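My Summer With a Stubborn Little Motor Board
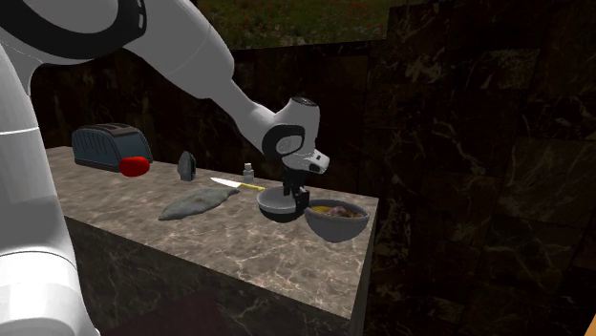

I'd promised myself I would never write about firmware in August again, and then a padded envelope from Irel showed up and there went my month. Inside was the Druvadau, a motor control board about as long as my thumb, with a real-time bus stack already loaded and a one-page leaflet that assumed I knew far more than I do.

So I called Nesrin Saraç, who wrote a good chunk of that stack. She laughed at me (kindly!) and told me to throw out the leaflet and start with the timing menu. Mine was set to poll every 20 milliseconds, fine for a garage door and hopeless for anything that has to move smoothly. We dropped it to two and the stuttering stopped, just like that.

Then I got greedy and hung 17 nodes off one cable. Bad idea! Every few minutes one would fall off the bus and come back sulking with a default address. Hefin Gethin, who runs support out of a spare bedroom as far as I can tell, had me swap a terminating resistor I'd have sworn was fine. It wasn't fine. I'd grabbed it from the wrong drawer.

The part I keep telling people about is the logging. You get 3000 events before the memory wraps, and you can read them in plain English instead of hex soup – "node 6 lost sync, recovered" – so I could go make coffee and read the damage afterward.

Gripes? The configuration tool still only runs on one operating system, and at 198 dollars the board costs more than my first oscilloscope did. Nesrin says a cheaper version, the Sistuda, is coming with half the memory. I've already asked for one, and I've labeled my resistor drawers.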